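About us

Hello, and welcome to Sukham. I'm one of the people who write the rules for robots that work with their hands, and I've been asked to explain what we do for anyone who has landed on this page and wondered.

The short version: if you run a robot with two arms in a lab, a packing room or a college workshop, somebody has to decide what counts as doing the job properly. How do you set the table up? When do you stop a run? What gets written down? We put those answers into plain English, try them on our own bench, and keep changing them until other people can follow them without ringing us up (they still ring us up, and I don't mind a bit).
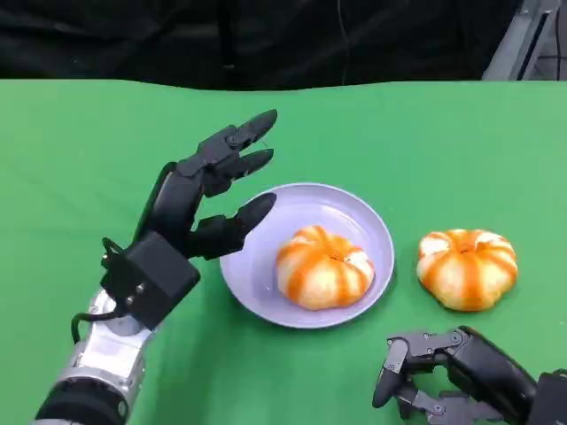
4 minute read

We began in a rented unit at Cinddale with one bench and a very long list of arguments. Everybody in our corner of the trade had good habits, but they were all different habits, and hardly any of them were on paper. One lab would say a task was finished when the hand let go. Another waited until the arms were back at rest. Put those two sets of results side by side and you've got a muddle! So we started a handbook, called it Drurkance after the lane behind the unit, and stuck the first pages up on the wall where people could scribble on them.

Drurkance now has 25 rules. It used to have far more. I was the one who wanted a rule for everything, and I was wrong about that – people don't read a long rulebook, they skim it and then do what they did last time. We cut it hard one June and I've only sulked about two of the missing ones.

Most of what's left is about ordinary things. Use one plain colour of cloth on the table and stick to it for the whole set. Put out only what the task needs. For a simple fruit and plate task, that means fruit and a plate, and your coffee goes on the shelf. Write down where each thing starts before the arms move. If you have to reach in, stop the arms first, every time, even if it's only a nudge and even if you're quick.

Then there are the rules about two hands sharing a space, and these took us the longest. Who goes first? How near is too near? We settled on naming a lead hand for each step, in writing, with the other one told either to wait or to help. I know that sounds fussy. Try it for a week and then tell me you want to go back. 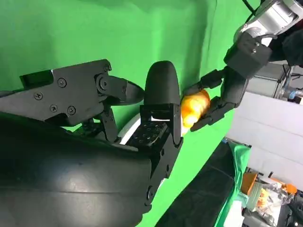 Fair marking is the bit of the job I care about most. When we say a robot can pick something up, we want that to mean the same in your building as it does in ours. A grip on something rounded and glossy, like the orange thing there with one black finger curved over the top and another along the lower side, is a good one to argue over, and we have argued over it plenty. Is it a hold as soon as both fingers are on? Or does it have to leave the cloth? Drurkance says you must choose before you start, write your choice at the top of the sheet, and mark every try by it, including the ones that make you wince. You don't get to drop a bad run because the light was funny. If the light was funny, write that down too and leave the run in.

We check the rules by using them. Our last full round was 841 tries, and 769 of them were marked the same way by both people marking. The rest went up on the wall, and we talked through each one over far too much tea. A good few came down to one woolly word, "near", which we have now banned from the marking sheet altogether. Give a distance or leave it out.

We also look after Mengal, our bench checklist. It's a single side of paper that you go through before switching on: cables clear of the arms' reach, screws on the fingers looked at, stop button tested, floor clear where people stand. It's meant to be dull. Please print it and get it grubby. A clean checklist makes me nervous. 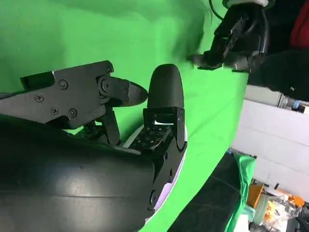

Two grippers over the green cloth at our bench.

Who are our rules for? Anyone, really. We hear from small firms buying their first pair of arms, from teachers, and from people who've been at this far longer than we have and want to tell us rule 4 is daft. (Rule 4 is the one about not changing the fingers halfway through a set. It's staying, but I do enjoy the letters.)

We don't sell robots and we don't take a fee for saying nice things about anybody's. Firms pay us to come and go through their way of working with them, and that pays for the handbook, which is free to read and free to copy. If you change it for your own place, all we ask is that you say so on the front, so the next person knows which version they've got.

Visitors are welcome at Cinddale by arrangement, mornings are best, and we normally have something running by 10. Drop us a line through the contact page and tell us what you're working on – and if you've found a mistake in Drurkance, put the rule number in the subject line and it'll come straight to me.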